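Leave the bottle on the table

In my flat in Stotia we tidy too early. A guest puts down his water, turns his head for 2 minutes, and the bottle is already gone to the bin. I did this for 20 years and I believed it was good manners.
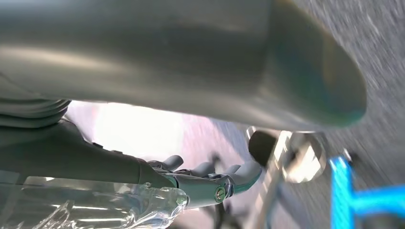

A clear plastic bottle is not dirt. It can be filled again, and the person who drank from it may still be thirsty. My opinion is simple: ask first, then clear. In Findgate my neighbours do it so, and their kitchens are no worse than mine.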